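Iltotbridge Neighbours Help Board
Home & Laundry

Best way to fold dark shirts and jackets without them looking awful?

Posted by Njoroge Massawe, 8 October 2022

Hi all, hoping someone can sort me out. I've got a big pile of black clothes (shirts, a couple of thin jackets, work stuff mostly) and whatever I do they come out of the drawer looking like I slept in them. I've just moved into a flat on the Boiko estate with one small chest of drawers and no wardrobe, so hanging everything isn't an option.

I do the folding by the window as the light's better there and I can see the creases and the fluff. I pick the thing up by one end, give it a shake and then sort of lose track of which bit is the sleeve!

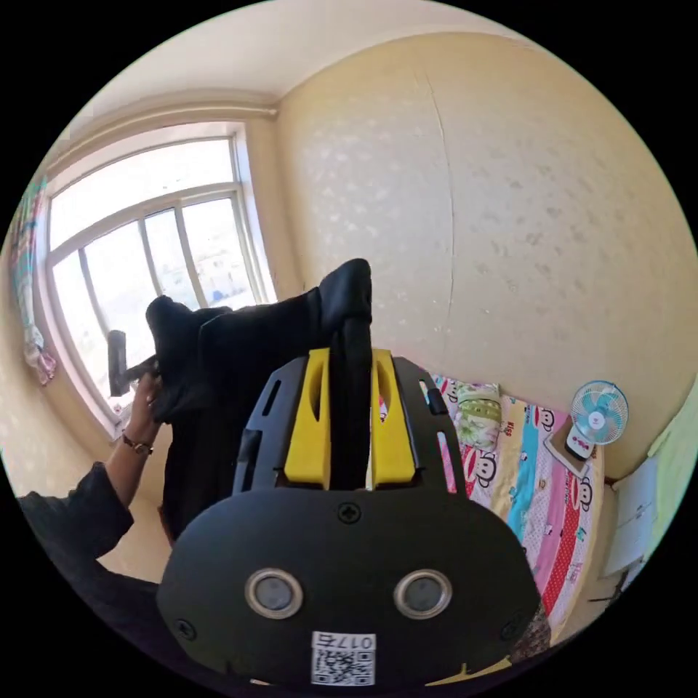
My mum folds on the bed in thirds and hers look like a shop display. Mine end up a different size every time. Do I need one of those folding boards, or is it just practice? Drawer is 96 cm wide if that helps.

Nassoro Ogola

Practice mostly, but start flat. Do up the top button and one in the middle, lay it face down, smooth it out from the collar with your palms, then fold each side in with the sleeve running straight down. Bottom up to the collar in two goes. For the thin jackets I zip them first and fold in half lengthways, much quicker. And stand them up in the drawer like books – I got 18 shirts in mine that way and I can find things in the morning!

I did buy a board once, used it for a week, it's behind the sofa now.

fakulley_fan

just roll them. never ironed a thing since february

Destent Lane Dave

Rolling's fine for T-shirts but collars go funny, I wouldn't. Get them out of the machine the minute it finishes, that sorted most of my creases.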